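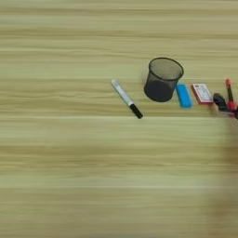

The Last Marker at Grondex

Kiran Kaushik inherited the Pitbridge office at 8 in the morning, along with a table, a key that fit nothing, and the inventory. The inventory listed one marker, black cap. One cup, mesh. One blue block, purpose to be determined by the incoming manager.

He determined it was an eraser. Then he went looking for a whiteboard and found the four screw holes where Grollon had taken theirs back.

"You have what you need?" asked Ahuja, on the phone from headquarters.

"I have what I need to erase something."

"Good. Put the marker in the cup before the audit. Last year they wrote us up for it."

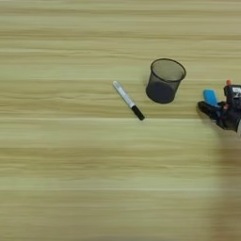 The Audit

He meant to do it right away. But form 1627, Movement of Writing Instruments, wanted a signature from the departing manager, who had departed. Kiran left the marker lying where it was, slantwise on the pale wood, and ate his lunch at the windowsill so as not to disturb anything.

By two o'clock he had grown fond of the arrangement.

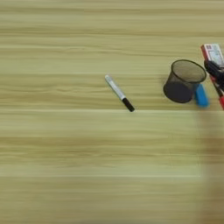 Ahuja called again at four. The auditor had been held up by a matter of 50 missing staplers and would be an hour late, possibly a year.

"Is it in the cup?"

"It's near the cup," Kiran said.

"How near?"

He looked. A marker could be in the neighborhood of a cup and still have its own life.

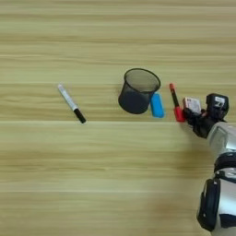
"Near enough to say hello," he said, and heard Ahuja write that down, slowly, on what sounded like page 16 of something.

He put on his coat, tried the key in the door one more time, and went home with it in his pocket.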